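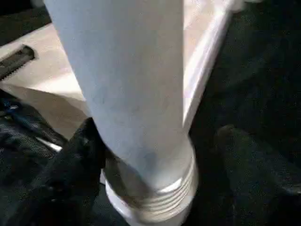

Figure 3. A white object with a threaded neck, seen close up.

3.2 How people talk about refilling

I went into these interviews thinking we'd mostly hear about price. Boy, was I wrong! Price came up, sure, but what people really wanted to talk about was habit (and guilt, lots of guilt). Of the 398 households that sent back our survey, we picked 11 for long kitchen-table chats, and I did most of those myself, with Gijs Van Hecke taking notes and eating more cookies than I did.

The refill shop in Zitetti had been open for four years by then, so everybody knew it existed. Knowing didn't mean going. One woman told me she'd driven past it every single week and always "meant to stop next time." I heard some version of that so often that I gave it its own code in our scheme, "next time," and it ended up being one of the codes Gijs and I agreed on most easily.

Then there's the storage problem, which I hadn't planned to ask about at all. People save empties under the sink until the cabinet won't close, and then somebody in the family gets fed up and tosses the whole lot. I started asking who did the tossing, and the answers got pretty lively! I come back to those fights in Section 4.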